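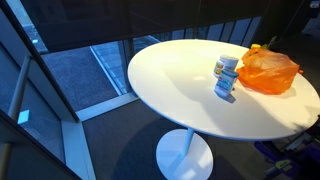 A bagging task should be judged on the state of the bag as well as on the release of the item, Sanne Van Loon told the working group at Flaltport in March, and the revised practice note now says so in its first clause.

The note covers manipulation trials in which a robot arm places household containers into a thin plastic carrier bag on an unfenced table. It replaces a shorter text that had been in use at the Flaltport and Wakside sites and that dealt almost entirely with speed and force settings. The new version runs to 15 clauses. It takes effect at both sites at the start of the next trial block, and partner labs are invited to adopt it without changes.

The main change is in how an attempt is scored. Under the old text an operator marked an attempt complete when the fingers opened over the bag. The revised wording requires three conditions: the item is fully below the bag opening, the fingers have cleared the film, and the bag has not been dragged from its starting position by more than the width of one handle. An attempt that meets only the first condition is logged as partial. Partial attempts stay in the record and may not be deleted or merged with a later retry.

A review of 729 logged attempts, carried out by Lambrechts for the working group, led to the change. Of these, 167 had been marked complete although the operator's own remarks mentioned film caught on a finger or a bag pulled out of place. The review did not find a difference between the two sites. It did find that remarks were entered in at least four different styles, which made a keyword search unreliable, and the note now supplies a fixed list of remark codes.

Clauses on the work surface have also been tightened. Round tables remain permitted, but the working area must be recorded by its distance from the rim, measured at the nearest point. Items waiting to be bagged are to be kept clear of the approach path of the arm. Window light may be used. Where blinds are fitted, their position is recorded at the start of each session and again after any change, as translucent film and glossy lids can look very different to a camera from one hour to the next.
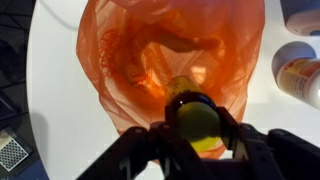
Girish Agarwal asked whether a bottle should ever go in base up, given that many caps are not rated to hold under load, and the drafting team agreed to add a line on orientation. The line does not prohibit inverted placement. It requires that the planned orientation be written down before the attempt starts and that any container with liquid in it be listed separately. Empty and filled containers may not be pooled in the same results table.

On force, the note sets no single figure for all grippers. Each site must determine a grip setting per container type and confirm it with a lift-and-hold check before the first attempt of the day. For arms working within reach of a person, speed is capped at 700 millimeters per second in free travel, with a lower site-defined limit once the fingers are below the level of the bag opening. The emergency stop must be within arm's length of the operator, on the operator's side of the table.

Bags are treated as consumables. A bag may be used for up to 15 attempts and is discarded earlier if a tear or a stretched handle is found. Bag color and film type go in the session header — a field that the Binine logging template did not have until now. An updated template will be sent out with the note.

Comments on the text can be sent to the drafting team until the end of the current trial block. A second part, on handing a filled bag to a person, is planned but has not been scheduled.

Comments (3)

Ans Van der Linden
Does "fully below the bag opening" mean the lowest point of the opening or the highest? With a bag lying on its side those are far apart.

Cor Van Leeuwen
@Ans, clause 3 says lowest point. For a bag lying flat it refers you to the annex, and the annex is one sentence long. I would send that in as a comment.

Nanna Bergmann
Good to see partials kept. We have years of sessions scored the old way and no plan for rescoring them — is the review method going to be shared?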